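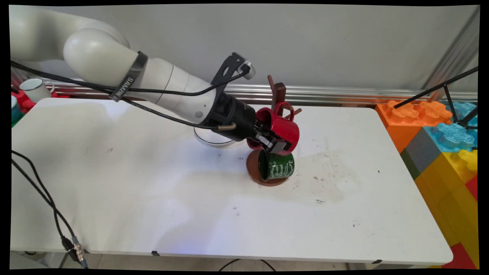
Flidlow Tabletop Arm Package
Item 2545

The Flidlow package is supplied by Trernine to schools, colleges and public laboratories planning a first automation bench. It comprises one white arm with a parallel gripper, a wrist-mounted sensor bracket and a cable set. The table is not included.

Lease: $267 per month, minimum term 12 months
Installation and first calibration: $317
Spare finger pads: $50 per pair

Purchasers should budget separately for electrical work and staff training. Orders for the next financial year close in July.

Written quotations are available on request from Salamatu Oyewole, Equipment Programme, Wundanum office.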